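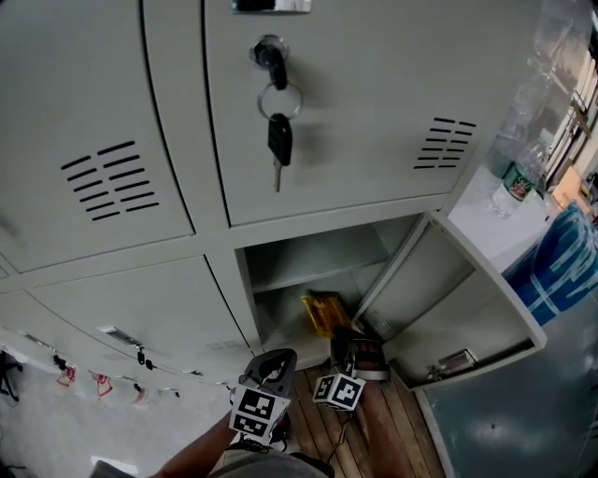 Walon is a dataset of manipulation examples recorded by people using hand-held grippers, intended for training robot control policies by imitation. It was started in July by a group led by Noemí Zamudio and first released on September 5, 2021. The release holds 684 episodes covering 11 tasks, of which 574 are assigned to training.

Collection method

The operator carries the grippers to the work site and performs each task directly, without a robot arm. Cameras are placed at the head and on the gripper tools. Printed fiducial markers are fixed to the hardware so that its position can be recovered from video. Each episode covers a single task and is stored with a short written instruction.
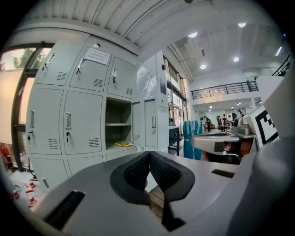
Tasks built on storage furniture form the Lau subset. They include opening and closing compartment doors, turning keys, and placing or retrieving small objects on shelves. Metal lockers are hard for position tracking – the doors look alike, and a door can hide the marker from one camera while it swings. Overlapping views reduce the loss but do not remove it.

Processing

Raw recordings are aligned in time with a tool named Fundon, which also flags gaps in tracking. Short gaps are filled by interpolation. Episodes with long gaps are left out of the release. Gripper opening is stored as a single value per time step, scaled from 0 to 1.

Limitations

Walon contains no force readings. A stiff latch and a loose one may therefore produce nearly the same record. Failed attempts are kept in a separate folder and carry no instruction text.

See also

Dodosex (annotation format)
Imitation learning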